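Filed under: Home / Small Kitchens / Threads

Right, quick thread on the corner. Moved into the Endilwood flat in November and this end of the kitchen has been annoying me ever since. 1/

Started with the wall. Pale green, sort of. Blueish some mornings. Previous lot must've had chairs or a bike or god knows what against it becuase the scuffs go right along the middle.
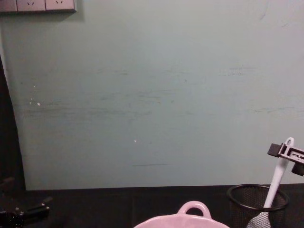

Tried washing up liquid first. Then bicarb. Then the Joteck sponge things my sister swears by, 5 in a pack, used 2 before my arm gave up. Not buying more. 2/

Someone will say just paint it. Yes. I know. The Brendness tester pot is the wrong green, held the lid up and it's miles off, more like toothpaste. Going back to the shop when I've got the energy.

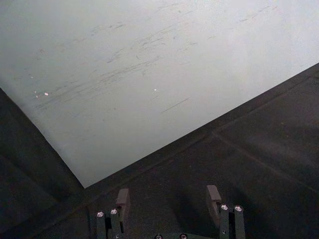 Scuffs, specks and that one dark streak. Driving me mad

Anyway. Utensils. Had 20 odd things jammed in a drawer that only opens halfway, so I've been chucking stuff out all month. Rule is if I haven't cooked with it since the move it goes in the charity bag. Two whisks gone. Garlic press gone, no regrets. 3/

Pink bowl stays. Love the little loop handle, can hang on to it while you mix. Spatula lives with it now, saves hunting about.

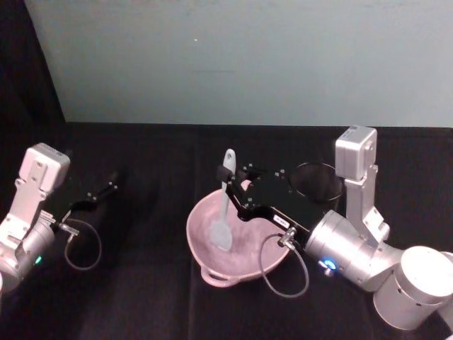 Pancakes mostly, before anyone asks. Also the Amato lemon cake recipe, which wants folding not beating, and I always forget and beat it. Still edible. 4/

Black on the table was my idea and I'm standing by it. Shows every bit of flour, yes, but the pink looks so good on it. Wipe down after, done. 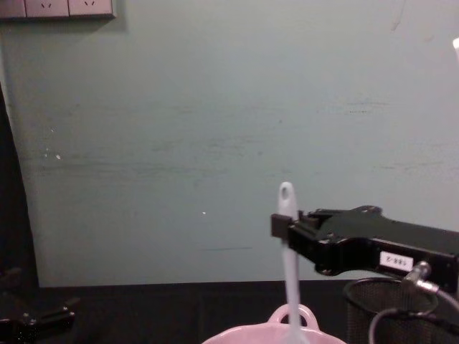
Still to sort: the sockets are up on the left so the kettle lead has to trail right along, hate that. Want a shelf too, only a short one. Measuring tonight if I can find the tape. 5/

Oh and if you've got a pale green that isnt minty send me the name pls. Off to get the bus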